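Thriller open day at Skolby Press, Foltcombe

I went over to Foltcombe for the Skolby Press open day. Skolby publishes crime and thrillers, mostly series, from the upper floors of an old seed merchant's near the station. Visitors went round in small groups and could then stay for two talks. Tea was on the first floor and ran out before the second talk.

The tour started in the editorial room. Yung-ching Siu edits the Jafri books, which follow a customs officer from one bad port to the next, and she had laid out the edited manuscript of the fourth. Most of her notes were about time. A ferry that took a night in chapter three took an afternoon in chapter nineteen, and a wounded man drove a long way with the wrong arm. She keeps a calendar for each novel and fills it in as she reads.
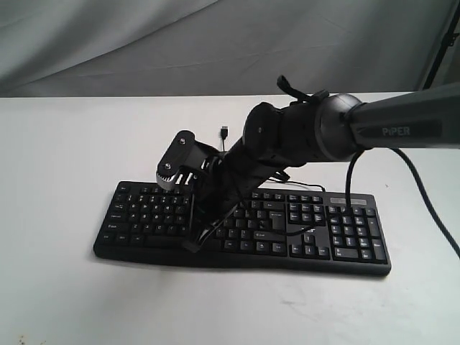 Siu's talk covered first drafts and how she likes to receive them. She wants the whole book, even if the middle is a mess, and she doesn't want a prologue unless the story falls over without it. Someone asked whether she minded how writers got the words down, and she said she had taken in handwritten chapters before now. I type mine. A black full-size keyboard lying flat on a white table, like the one in the photo, is what I have at home, and I have never got on with a laptop for anything longer than a letter. The man next to me dictates in his car.

After that we went down to see the covers. The designer had pinned up the rejected versions of the first Devik novel beside the one that was printed. Five of them had a running man seen from behind. The final cover has a jetty and no man at all, and the author apparently disliked it until the paperback came out. The first printing was 2549 copies, an odd number that came from using up the paper.

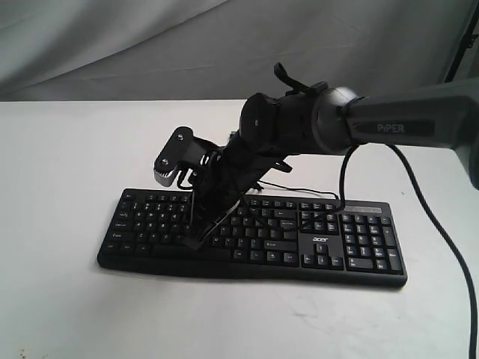

Kam-wah Chien gave the second talk, on keeping a villain offstage. He writes the Devik series and read a chapter from the next one, due in December. The villain is never in it. We get a rented flat, a neighbour who is too helpful and a phone left charging. It was the best part of the day, though he read quickly and the room was warm by then.
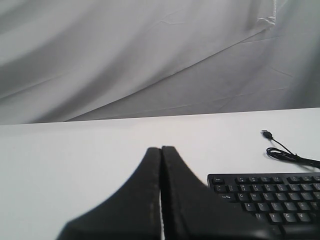

White tabletop and draped backdrop, Foltcombe, July 16, 2026

Books were on sale by the door. I bought the first Jafri and the second Devik, the first having sold out. The stairs are steep and there is no lift, so ring beforehand if that matters to you. Parking is at the station.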